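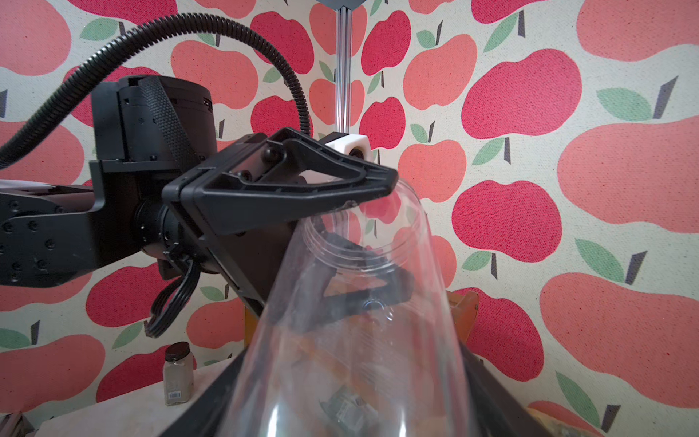 Slide 1 - Grasping clear containers by the rim

Good afternoon. I'm presenting for the Skondent group. Co-authors are Leokadia Kubiak, Tsehay Kassa and Valeriano Goicoechea. Twelve minutes, then questions.

State the problem: depth sensors do badly on clear plastic and glass. The reading either drops out or lands on whatever is behind the wall. A planner that trusts that reading closes the fingers in the wrong place.

Point out on the opening slide: one finger inside the jar, one outside, clamped at the rim. Note how the curved wall distorts the outline of the inner finger. The orange and grey shapes seen through the plastic are the sort of thing a depth-based method locks onto.

Slide 2 - What we changed

We drop depth for the last part of the approach. The policy gets colour images from the wrist view plus joint positions.

Second change is the label. Earlier work at Grarnik marked the centre of the object. We mark one point on the rim and a direction for the inner finger. Tsehay did the first round of labels, Stella Kinyua checked them.

(If asked: labels are drawn on one still per attempt, not on video.)

Slide 3 - Data

3511 attempts in total. 1827 of those are on clear containers, the rest on opaque ones. 441 clear attempts are held out for testing and no container in the test set appears in training.

Patterned cloth backdrops throughout, in several prints. Apples are the one you have already seen. A plain wall made the rim too easy to find and the early numbers were flattering. Don't spend long here.

Slide 4 - Results

Read the chart left to right: depth baseline, colour only with centre labels, colour only with rim labels. Rim labels are best on clear containers. On opaque containers the last two are level and we make no claim.

Both colour-only models were trained for the same number of passes and share an encoder. The baseline is the Michalski planner with default settings - say this before someone asks.

Slide 5 - Where it fails

Two main cases. Small openings, where the inner finger does not fit and the policy tries anyway. Threaded necks, where the outer finger can settle on a ridge and the grip shifts during the lift.

We have no force sensing at the fingertips. Zdzisław Kołodziej is testing a pad for this at Kunditz, results after April.

Slide 6 - Next

Add a check for opening width before the approach. Collect another 1000 attempts with threaded jars only. Labels and splits will be released with the paper.

Leave this slide up for questions. Backup slides: encoder sizes, label tool, full list of containers.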